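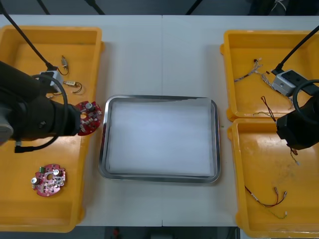
オナ・レツァプ(Ona Rätsep)
ゴルトビー食品分析所 官能評価室 主任研究員

乾燥ハーブ保存試験 官能評価パネル参加者募集

ゴルトビー食品分析所では、乾燥ハーブの包装条件と香気保持の関係を調べる試験を実施する。これに伴い、分析型パネルの参加者を下記の要領で募集する。

試験の概要
試験名称は「スタルキア保存試験」とする。対象はバジル、オレガノ、ディルの乾燥品で、いずれも当所の保管庫において温度と湿度を管理した条件で保存したものを用いる。参加者は、提示された試料の香りの強さ、青臭さ、枯草様の臭い、および色調を、線尺度により評価する。試料の摂取は求めない。
機器分析(ガスクロマトグラフィー)は別途並行して行い、パネルの評価結果との対応を検討する。機器分析に参加者が関与することはない。

試料の準備と提示
試料の小分けは準備室で行う。ステンレス製トレイに白い紙を敷いたうえで異物と茎を除き、ふた付きの容器に移して乱数を付す。参加者が準備室に立ち入ることはない。評価は個別ブースで行い、照明は色調評価の項目を除き赤色灯とする。

応募資格
次の条件をすべて満たすこと。
・年齢満20歳以上で、日本語の評価用紙を支障なく読解できること
・シソ科およびセリ科植物に対するアレルギーの既往がないこと
・嗅覚に関する治療を現在受けていないこと
・喫煙習慣がないこと(加熱式たばこを含む)
・食品香料の製造または販売に従事していないこと
官能評価の経験は問わない。選抜試験に合格した者には、所定の訓練を実施する。

選抜試験
基準臭の識別試験および3点識別法による試験を行う。所要時間は2時間。合否は文書で通知する。個別の得点および不合格の理由に関する照会には応じない。選抜試験の参加に対する謝礼はないが、交通費は実費を支給する。

日程および会場
訓練は4月に開始し、毎週水曜日の午後に実施する。訓練期間は4週間とし、本評価はその翌週から同じ曜日に行う。訓練を2回以上欠席した者は、本評価に参加できない。会場は当所服部棟(Hattori棟)の官能評価室とする。正面玄関ではなく、北側通用口から入館すること。

参加当日の注意
香水、整髪料、柔軟剤など香りの残る製品の使用を控えること。評価開始前の1時間は、水以外の飲食をしないこと。ガムおよび口中清涼剤も同様とする。発熱、鼻閉、咳などの症状がある場合は参加を見合わせ、開始時刻までに電話で連絡すること。評価中の私語および携帯端末の使用は禁止する。

謝礼
訓練および本評価の各回終了後に、当所規程に基づく謝礼を支給する。金額は選抜試験の案内状に記載する。支払いは銀行振込のみとし、本人名義の口座に限る。途中で辞退した場合も、参加済みの回については全額を支給する。

個人情報の取扱い
応募書類に記載された個人情報は、選考、連絡および謝礼の支払いにのみ使用する。評価データは参加者番号で管理し、氏名との対応表は施錠した保管庫に置く。報告書に個人が特定できる情報を掲載することはない。参加の同意は、いつでも書面により撤回できる。

応募方法
所定の応募用紙に必要事項を記入し、官能評価室あてに郵送すること。用紙は当所受付で配布するほか、郵送請求にも応じる。志望理由は200字以内、過去に参加した評価試験がある場合はその内容を500字以内で記載する。電子メールによる応募は受け付けない。提出書類は返却しない。

問い合わせ
応募手続に関する事項:ライオネル・ブラムウェル(総務担当)
試験内容に関する事項:ヘイノ・スプロギス(官能評価室)
電話の受付は平日の午前10時から午後4時まで。水曜日の午後は評価実施中のため、官能評価室の電話はつながらない。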